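3.2 How readers come to a long series

We turn now to the question that first drew us to this work, and which took up rather more of our time than we had planned: where do people begin when they pick up a long run of linked science fiction novels, and does the place they begin have any bearing on whether they carry on to the end? Librarians and booksellers are asked about this all the time, and most of them have a ready answer, but we could find very little in print that tested one answer against another.

Our readers came from the four reading circles described in Section 2, which meet in the library branches at Jullatance and Jendau. Of the 179 people who filled in the first questionnaire, 56 had read at least one series of five or more volumes in the past two years, and it is these readers we are mainly concerned with in what follows. They were a talkative and generous group, and many of them wrote well past the space we had left for their answers, sometimes on to the back of the sheet and in one happy case on to a second sheet borrowed from a neighbour.

We asked each of them to name the volume they had opened first and to tell us, in their own words, how they had come by it. Publication order was the favourite among those who had been given a series by a parent or an older brother or sister, as one might expect, for the giver had usually read the books as they appeared and saw no reason to do it any other way. Readers who had found their own way in were far less tidy. A good many started with whichever volume happened to be on the shelf, and 17 of them began with a book that sits somewhere in the middle of its story. Several did not know it was part of a series at all until they reached the list of titles at the back.
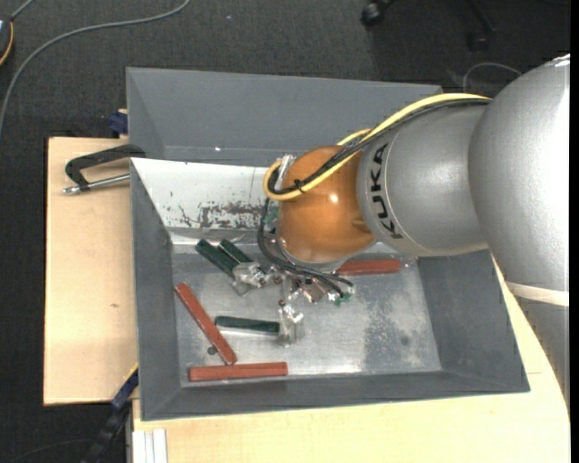 Figure 3. A KUKA robot arm with its gripper lowered among dark green and reddish brown blocks in a grey metal bin.

The middle starters deserve a little more room than they are usually given. We had supposed, and McGrath's older survey of borrowing habits had led us to suppose, that they would be the quickest to give up. In our group they were rather a stubborn lot. Of the 17, 13 went back to the first volume afterwards and read forward from there, often passing through the book they had started with a second time. One wrote that it was like being told a family story at a wedding and then, years later, meeting the people in it. Another said she had enjoyed the muddle and was a bit sorry when it cleared.

It would be unwise to lean too heavily on this. Reading circles attract people who finish books, and somebody who tried a middle volume, disliked it and never opened another would have had little cause to fill in our form. We did try to reach such readers through a card left on the counter of the Londis in Jendau, next to the exchange shelf of second-hand paperbacks, but the few replies that came back were mostly about crime novels — welcome enough, and kindly written, though not much help to us here.

What we can say with more confidence is that the order printed inside the cover matters less than publishers seem to believe. Hardly anyone in the group had followed a recommended order from start to finish. Those who set out to do so tended to drift once a volume proved hard to find, and most of them seemed perfectly content to have drifted. When a prequel had been written late in an author's life, opinion on where it ought to go was warm and thoroughly divided, and we return to those answers in Section 3.3, where the April discussion evenings are taken up in more detail.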